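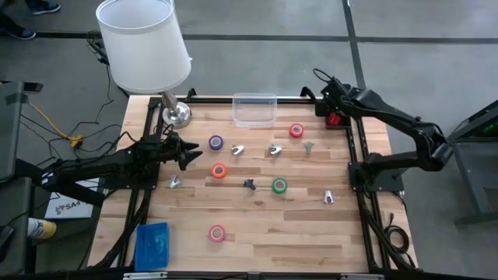

Notebook, archive digitisation, September
Coastal industry collection, Jilham harbour and yard series

Work resumed at 9.15 on the second batch of negatives from the Jilham repair yard. The accession register gives 4,000 items for the whole deposit. The running total at close yesterday was 1,272 scanned and named, and the aim for this week is to finish the dry dock sequence before the boxes go back to the cold store.

Boxes 14 to 17 were brought up the night before and left sealed in the lobby to come up to room temperature. Box 15 had a split lid and has been rehoused. The old lid carries pencil notes in two hands and has been kept with the paperwork, as the notes differ from the typed list in several places. Where they disagree, the pencil reading should go in the remarks field and the typed one in the title field until the matter is settled.

All prints are being taken at 600 dots per inch, as agreed at the start of the project. The small-format negatives need more than that and are being done separately. Colleagues are reminded not to mix the two in one folder. It happened twice last month and the renaming took most of an afternoon.

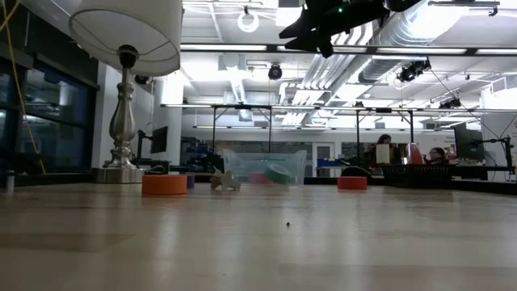 The naming script, Mullico, stopped at 10.40 with the same fault as before. It does not accept an ampersand in a box label and gives no message when it meets one; it simply passes over the rest of the folder. The label for the Martens slipway set was changed from "Martens & yard" to "Martens and yard" and the script then ran to the end. A note has been added to the front of the instructions. The proper repair will have to wait.

Dating of the slipway views. The typed list puts the whole set in the early 1960s. That cannot be right for the later prints, which show the second crane, and the harbour minute book has the crane approved only in 1968. The earlier prints may well stand as listed. I have split the set at print 31 and marked the second part "after 1968, to be confirmed". The rate books should be checked for the new boundary wall, which would narrow it further.

Prints 40 to 44 are copies of an aerial survey and have a stamp on the back, partly rubbed out. Rights are uncertain. They have been scanned for preservation but must not go to the public catalogue until the stamp has been read.

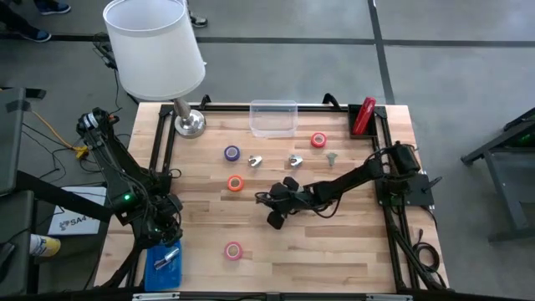
Work area, overhead view.

Colour check after lunch. The Raster profile was reloaded and the grey card scanned 3 times. The first reading was slightly warm, the other two agreed with each other and with last month's figures. The first has been discarded and the lamp will be given a longer warm-up in future - twenty minutes in place of ten. Scans made before 9.45 this morning should be looked at again for a yellow cast in the skies.

Dust remains the main cause of rescans. The brush on the left-hand scanner is worn and a new one has been requested. Until it arrives, please use the blower only and do not wipe the glass between items.

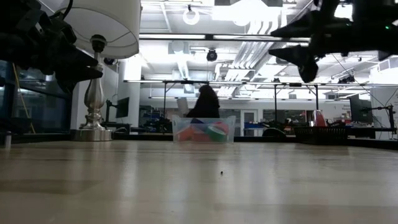 The afternoon was given to the ledger of ship repairs, which is to be photographed and not scanned on account of the binding. Pages up to the first index tab are complete. Two leaves are stuck together near the middle and have been left for the conservator.

Outstanding:
Recheck the early scans for colour.
Order sleeves, large size, two packs.
Ask the harbour office whether the plan chest index survives.
Box 17 not yet opened. Seal intact at 16.50.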